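# The Lido at Whitcombe

Noemi had loved the changing rooms before she ever loved the water.

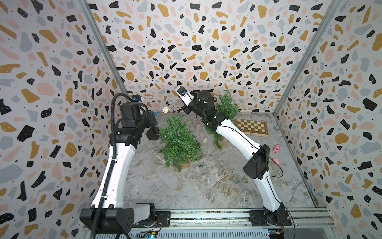 *Terrazzo-style pattern on the walls, marble pattern on the floor.*

She was sixteen the first summer she swam there, and oh, the colours of the place! Mustard doors, pink benches, a floor so cold it made you hop. You came out into the sun already squealing, and then there was the pool, long and green and smelling of cut grass.

Now it was August again and she was sixty-one, standing at the shallow end with her cap on crooked.

"You're going to get in," said Reiko Nakajima, who was in up to her neck and smug about it. "I can tell by your toes."

"My toes are thinking."

"Samik's been in twice!"

Samik was Reiko's grandson, and he was at that moment hanging off the steps like a wet sock, shouting that there was a frog, a real one, by the drain. Three children went after it at once. The frog, a sensible animal, went the other way.

Noemi laughed so hard she forgot to be careful, and in she went, sideways, with a smack they must have heard at the bus stop. The cold took hold of her whole chest. She came up yelling. It was glorious! She'd forgotten how the sky looked from down here, enormous and wobbling, with the poplars leaning in all round it.

"Well?" said Reiko.

"It's horrible," said Noemi, beaming. "Race you to the rope."

"You'll lose, Ferraro."

She did lose, by nearly half the pool, and they had to hang on to the rope a good while before either of them could speak. Samik paddled up with his hands cupped together.

"I've got him," he whispered. "Do you want to see?"

They both did, very much.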